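About Drurkau

Drurkau supplies mixed sets of small household and desk objects for sorting, stacking and clearing exercises. The company has one site, at Zasgate, where sets are assembled, checked and packed. The catalog lists 742 items. A standard tabletop set draws from 5 groups: containers, blocks, writing tools, soft goods and small boxes.

Items are checked on a plain white surface against a dark background. Color is compared by eye under fixed lighting.
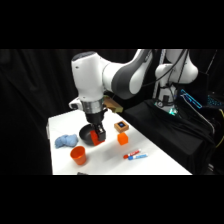 Tabletop set with bowl, cup, blocks, cloth and markers.

Blocks are stocked in more than one shape and are sold singly or with a container. Cups are inspected at the rim. Cloths are supplied unfolded, as most users bunch them before an exercise. Markers are replaced on request, caps included. The minimum order is one set; orders over 168 sets are scheduled separately and ship from Zasgate in April and October.

The Kidham list, our reduced catalog for schools, covers blocks, cups and cloths only. Replacement parts for discontinued sets are held until stock runs out.

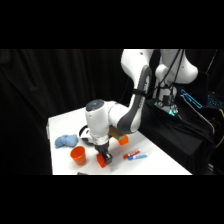

Tsuji wrote that the orange blocks and the orange cup should stay in the same set, as sorting by color alone is too easy when every item differs. Both remain in the current list.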